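Working Inside a Desktop Computer: Workshop Guidance

Ruchti Community Workshop, Bench Notes, revised April

Members who bring a desktop computer to the Pratstead bench for cleaning or a parts change are asked to read these notes before opening the case. They apply to tower models of ordinary size. Laptops and all-in-one machines are covered in a separate sheet, available from the front desk.

Before opening the case

Shut the computer down, switch off the power supply at the back, and unplug the power cord. Disconnect all other cables and label any that could be confused. Hold the power button in for several seconds to drain what charge remains. Never open the power supply itself. It has no parts that a member can service.

Touch bare metal on the chassis before handling any component, and wear the wrist strap provided in the drawer marked 51. Sweaters and loose sleeves should be avoided.

Position of the tower

Lay the tower on its side with the open side facing up. The motherboard then lies flat, dropped screws are easier to find, and a processor cooler can be lifted straight up without strain on the board. A slatted table is acceptable, but small screws should go into a lidded tray at once.

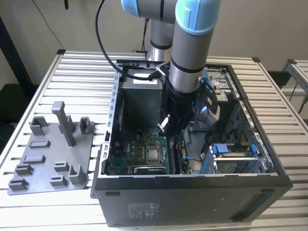

Tower laid on its side with the processor exposed in its socket. The memory slots are to the right of it and the drive cage is at the right of the case.

Removing dust

Use short bursts of compressed air and keep the can upright. Hold fan blades still with a finger while clearing them. Household vacuum cleaners are not to be used inside the case. Dust packed into the power supply grille may be loosened from outside with a soft brush.

The processor and its socket

Do not touch the contacts of the processor or the socket. If the cooler has been removed, wipe the old thermal paste from both surfaces with a lint-free cloth and isopropyl alcohol, allow them to dry, and apply a fresh amount the size of a small pea. Tighten the cooler screws a little at a time, in a diagonal order.

Drives and memory

Release drive carriers by their latches and slide them out evenly - a carrier that resists is usually still cabled at the back. Memory modules are removed by opening the clips at the ends of the slot. Note the slot each one came from.

Closing up

Check that no wire touches a fan and that every screw in the tray has been used. Replacement case screws are kept in bin 228. Questions about these notes may be directed to Erick Barasa, bench supervisor, extension 110.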